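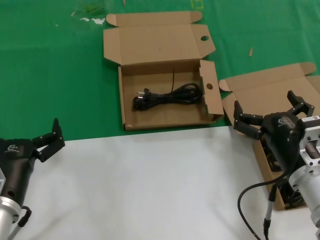 Section 8: Setting up the cable packing cell

Read this section before you power up either arm. The cell is patient. It will wait.

8.1 Laying out the bench

1. Fit the green cover and pull it tight. A wrinkle that looks like nothing to you is a speed bump to a fingertip.
2. Sweep up cardboard scraps. The Mokar bench brush does the job, as does a sleeve.
3. Set the first box near the middle of the green cover, lid folded right back. Leave the lid flat. A half-closed lid will be found by the wrist, usually on a Friday.
4. Set the second box to the right, side flap folded out. It may overlap the white sheet.

Note: Boxes with round holes are fine. Don't tape over the holes.

8.2 Loading the cord

1. Coil the power cord into loops and lay the bundle on the floor of the first box.
2. Turn the plug so the prongs lie to one side of the coil. Prongs buried in the loops will snag, and the arm will lift the lot, box included, with every sign of pride.
3. Tuck in stray ends if you can. A thin end sticking up won't stop the cycle, but keep it clear of the lid hinge when closing by hand.

8.3 Checking the grippers

CAUTION: Press the stop button before putting your hands between the arms. Both arms. The one you forgot is the one that moves.

1. Wiggle each finger joint gently. A little play is normal. A click is not.
2. Check the bolts at the mounting flange and tighten any loose ones to 2 Nm.
3. Follow each gripper cable from the body back to its connector. It should hang in an easy loop, with enough slack for a full turn of the wrist. Finger-tighten the connector and put the pliers back in the drawer.
4. Open and close each gripper from the Clovis panel. If a finger stalls and the panel shows code 591, go to Section 18.

Note: Umesh Rawat at Nautiyal keeps the spare fingers. Order them as a pair, and tell him which arm they're for. He will ask anyway.

8.4 First cycle

1. Set the speed dial to its lowest mark.
2. Release the stop button and press Start.
3. Keep a hand near the stop button until the cord is down in the second box and both arms are back at rest.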